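I finally sat down this October and wrote out my house rules for pick-and-place tests. They've been living on sticky notes for way too long, and when I went back over my old Friesen runs I couldn't tell which ones were even comparable. (Fun evening!) So this is the list I'm using now for Pranwood, my little bottle-on-a-target project, which lives entirely in simulation for the moment.

Rule one is boring and I love it: write down what counts as a success before you run anything. For me the bottle has to end up standing, with its whole base inside the outer red ring, and the gripper has to be clear of it. Leaning on a finger doesn't count. I used to decide that stuff while watching, and guess what — I was very generous with myself. 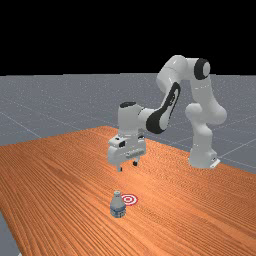 *Open gripper over the bottle, target right next to it.*

Rule two: change one thing at a time. If I move the bottle's starting spot, the target stays put and so does the speed. I cap the arm at 80 percent of full speed for every logged run, even though it's a sim and there's no table to dent. I want the habits to carry over when I get to real hardware, and bad habits are really hard to shake once they're in your scripts.

Rule three is about views. I want at least 2 camera angles for anything I plan to share, and one of them should look at the fingers from the front.

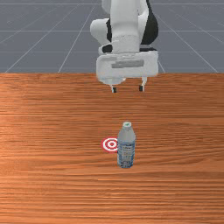

From one side it's so easy to believe the fingers are lined up with the cap when they're way off in depth. I got fooled by that for a whole batch on Brimano, my last project, and ended up tossing 74 runs. Ouch.

Rule four: keep the failures! Every run gets saved with its seed and settings, including the embarrassing ones. My next batch is 500 runs and I've promised myself not to peek and tweak halfway through.

I still don't have a good rule for near misses, like when the base sits a hair over the edge of the ring. Right now those go down as fails with a note. If you've got a better system, leave me a comment, I'd love to steal it.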